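Forum > Data collection > Sorting tasks

Resets between episodes, how picky are you?

Posted by ondmont_kev, Jul 31, 2026

So we're doing pick and sort demos, stationery into two open cardboard boxes. Staplers, pouches, a yellow knife etc. Got 3,246 episodes in and the policy is still bad at soft stuff. Staplers fine. Pencil case, it pinches the fabric and then drags it. Table right now: 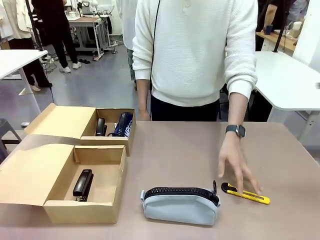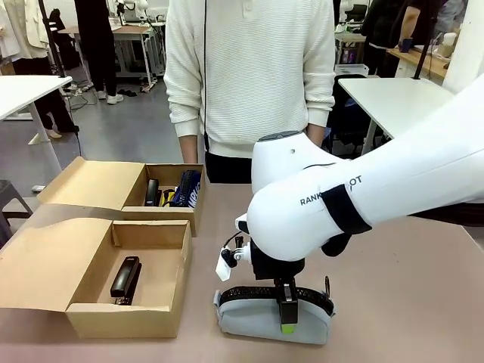 Same table both times, arm's on the pencil case in the second one

Question is mostly resets. Do you put things back by hand wherever, or follow a layout sheet?

papnik wrote:
By hand, wherever. Layout sheets make every episode look the same and the thing just memorizes spots. Did 2 weeks of that at Donen, threw it all out.

Mahsa Kiani wrote:
Disagree. "Wherever" isnt random. People drop stuff in the same comfy spot every time, usually right in front of themselves. We print random positions and angles, 37 per sheet, operator just goes down the list. Boring but the spread is way better.

papnik wrote:
ok but who follows the sheet after lunch

Mahsa Kiani wrote:
Ours do. Spot check 4 episodes a shift against the sheet.

nestumska_lab wrote:
Not a reset problem imo. Look at your pencil case, it's lying flat with the zipper along the top edge. If that's most of your set then turn it over, fold it, stuff it with pens. Also vary whats already in the boxes. Starting with staplers in there every time is a bias too

ondmont_kev wrote:
Hm yeah it's nearly always flat. Box contents we do change, just not on purpose. How do you label the drags? Fail, or keep?

nestumska_lab wrote:
Keep, tag seperately. Don't train on them at first.

papnik wrote:
Delete them. Life's short

Mahsa Kiani wrote:
Please don't delete. We wanted ours back by September and they were gone.

ondmont_kev wrote:
Ok keeping. Will try the sheet with 2 operators and leave the rest as is, post numbers when I have them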